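Thirty Days of Not Trusting the Gripper Calibration
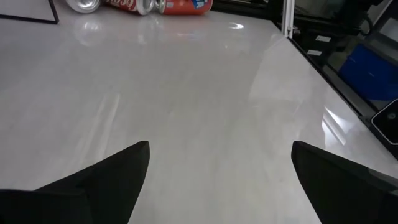 Both fingers open over the table, cans still at the far side.

I have been asked twice now to write up how we keep the can cell running, and I put it off both times because the true answer is short and dull. We check the fingers, we check the wrist camera, we wipe the table, and we don't believe the software when it says everything is fine. Kirsten Bjarnason says that isn't a blog post. So you get the long version.

The cell came to us from Plimmont with a maintenance sheet that fits on one page. I was suspicious of the sheet before I was suspicious of the machine. It lists an automatic calibration routine, and next to that routine, in the column for how often a person should look at the result, it has a dash. I asked their support line what the dash meant and was told it meant no action needed. I've been doing this kind of work for 18 years and I have yet to meet a calibration that needed no action.

The routine closes the fingers until they touch, calls that zero, opens them all the way, calls that the other end, and prints a green line. It takes less than a minute. What it does not do is ask whether the fingers are still bolted on straight. If one of them has crept on its mount, they still touch. Zero is still zero as far as the motor cares. The green line still prints. Then the arm goes out to pick up a soda can lying on its side and comes down a little to the left of it, and the can rolls, and you spend your afternoon reading vision logs.

That was most of January for us. The vision logs were clean, by the way. Karim Nimri went through them twice and he is more patient than I am.

What I do now takes longer and I think it's worth the time, though I'd like more than a month of data before I swear to it.

First, the arm goes to a fixed pose with the fingers wide open over bare tabletop, and I pull up the wrist camera view. The two fingers come in from the bottom corners and there should be a clean gap between them. I compare it against a view saved right after the fingers were last squared up. I'm looking at the tips and nothing else. If a tip has moved relative to the saved view, I stop there and get the hex keys. There's an argument that the camera could have moved instead of the finger, and yes, it could. If both tips shift the same way, I go look at the camera bracket. If only one does, it's the finger. That rule has held so far, which is about as much praise as I'll give it.

Second, the finger screws. The sheet says to tighten them "firmly," which is not a number. We settled on a mark across each screw head and onto the finger with a paint pen. If the marks don't line up, the screw has turned. It's the cheapest sensor in the building and the only one I fully trust.

Third, run the vendor routine anyway. I want the green line in the record. I just don't want it to be the only thing in the record.

Fourth, ten minutes -- usually more -- on the table. I used to skip this. The top is white and very shiny, and from the wrist camera you get bright streaks across it, plus the color of the cans smeared underneath them in the reflection. Red can, red smear. The detector draws its box around whatever it decides is a can, and I have a strong suspicion that it sometimes takes in part of the reflection and puts the bottom of the can lower than it is. Karim thinks I'm wrong. He says the training set was full of glossy surfaces. The training set was not full of our glossy surface with our lights over it, and smudges don't help either of us win that argument, so I wipe it down and we argue over a clean table.

I asked Plimmont about a matte mat. They quoted me one. I'm going to try a sheet of shelf liner first.

Fifth, the cans. Lay them down on their sides at the far edge, close together, and send the arm after them one at a time. This is a nastier test than the one in the manual, where a single can stands upright in the middle of the table like it's having its portrait taken. A row of cans lying end to end leaves you very little forgiveness. If a finger is off, it tends to nudge the neighbor, and you see it right away without any log at all. I mix plain silver with red ones, too. Silver on a shiny white top is a harder thing to find and I'd like to know about it before somebody important is standing there.

Now for the part where I'm supposed to report that it all works. The arm has been less trouble. I changed three things at once, the screws, the wiping and the saved view, and that's a lousy way to find out which one mattered. Shireen Msimang pointed this out before I started and I did it anyway, since the cell was needed. My money is on the screws. One of them had turned far enough to see from across the room once it had paint on it.

The cycle counter read 2705 when I put the marks on. I plan to look at them every 1000 cycles and write down what I find, including when I find nothing, and if the marks stay lined up for a good long stretch I'll loosen the schedule.

There's a newer version of the calibration software coming, I'm told, with "self-verifying" in the name. It will check its own answer using the same motor and the same zero. I've asked for the details in writing.

Still to do: replace the paint pen, which dried out because I left the cap off.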